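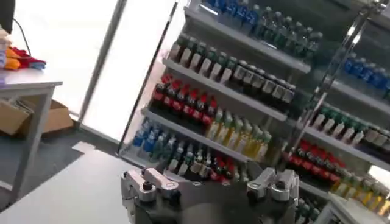
Costume Jewelry Should Be Repaired

November 28, 2022

Every town has at least one jeweler who will not touch costume jewelry. In Gornotwood, where I live, most of them won't. You walk in with a brooch missing a stone, the person behind the counter turns it over, sees that it isn't gold or silver, and slides it back to you. Sometimes they are polite about it. The answer is usually that the repair would cost more than the piece is worth.

I think this is a bad answer, and I think the trade should stop giving it.

The brooch I am talking about is a real one. It is a spray of leaves in gold-colored metal with 16 glass stones, and two of them fell out while it was in a drawer. It belonged to my aunt, who bought it new and wore it on the same gray coat for years. On the back it is marked Flerkaritz, a maker of department store jewelry that closed long ago. Nobody collects them. I looked online and found similar pieces selling for less than the price of a lunch.

I took it to three shops. The first two said no. The third, Clurkovance, is a small place next to the dry cleaner, and the woman there took it into the back, came out with a tray of old glass stones sorted by size, and found two that were close. They are a little greener than the others. She charged me $14 and I picked it up the next afternoon.

What the piece is worth

When a jeweler says a repair costs more than the piece is worth, they mean what the piece would sell for. That is a fair way to look at it if you are planning to sell. Most people who bring in a broken brooch are not. They want to wear it, or give it to a daughter, or just stop feeling bad every time they open the box and see the hole where the stone was.

We don't apply this rule to other things. People pay to have old coats relined when the coat would bring almost nothing at a thrift store. They have shoes resoled. They pay for a new zipper on a bag they could replace for the same money. The tailor does not tell them it's a waste. The tailor writes a ticket and says to come back next week. A customer is allowed to decide what her own coat is worth to her, and I don't see why a pair of clip earrings should be different.

I also think the rule gives people the wrong idea about what good work is. Some costume jewelry is badly made, and I won't argue otherwise. The plating rubs off in a season and the stones are held in with a dab of glue. But a lot of the older pieces were made with care. The stones were set in prongs. The clasps have a proper safety catch. I own a thin gold chain that has broken twice and a base metal one, older than I am, that has never broken at all. Only the gold one gets a smile at the counter.

The case against

Jewelers have reasons, and some of them are good. Costume pieces are hard to work on. The metal can be a mix that melts at a low temperature, so a torch that is safe on silver will ruin it. The plating burns. Old glass stones with foil on the back go dark if they get wet. A jeweler who damages a customer's piece has to face that customer, and she will be just as upset about a cheap brooch as an expensive one. She may be more upset, given that the cheap brooch probably can't be found again.

There is also the matter of time. A bench jeweler can spend an hour on an engagement ring and bill for it. An hour on a pair of plated earrings is harder to bill. I understand that a shop has rent to pay.

Still, many of the jobs people bring in need no torch. Replacing a stone, closing a prong, swapping an earring back, restringing beads, putting a new pin on a brooch with a screwed fitting: these are small jobs. A shop could post a short list of the repairs it will do on costume pieces, with a price next to each one and a line saying that the work is done at the owner's risk. I would sign that. I think most people would. And if the job really can't be done, the shop can say so and explain what the problem is. "This metal won't take solder" is a useful thing to hear. "It isn't worth it" tells me nothing about the metal.

Who is wearing it now

The odd part is that this is a good time to be fixing these pieces. Younger women are buying old costume jewelry because it is affordable and because it doesn't look like what everyone else has on. A drama series called Pant had its lead character in big enamel earrings all last season, and for a while every vintage stall I visited had a handwritten card saying "as worn in Pant," whether the earrings looked like hers or not. Those stalls are full of pieces with one stone gone. They sit in a bowl by the register at a discount, and people buy them thinking they will get them fixed. Then they go to a jeweler and hear the speech.

Some of those buyers are 25 and have never been inside a jewelry shop before. One day they may want a ring, or need a watch battery, or inherit something with a real diamond in it. They will remember how they were treated when they came in with the enamel earrings. I certainly remember. I have since taken Clurkovance a bracelet to be shortened and my mother's wedding band to be cleaned and resized, and the two shops that turned me away were closer to home.

I don't expect any jeweler to take on every piece of bent tin that comes through the door. I am asking them to pick it up, look at how it is made, and quote a price. If the price is high, let me be the one to say no.

My aunt's brooch is on my own coat now. The two greener stones are near the bottom of the spray, on the side that sits under my scarf.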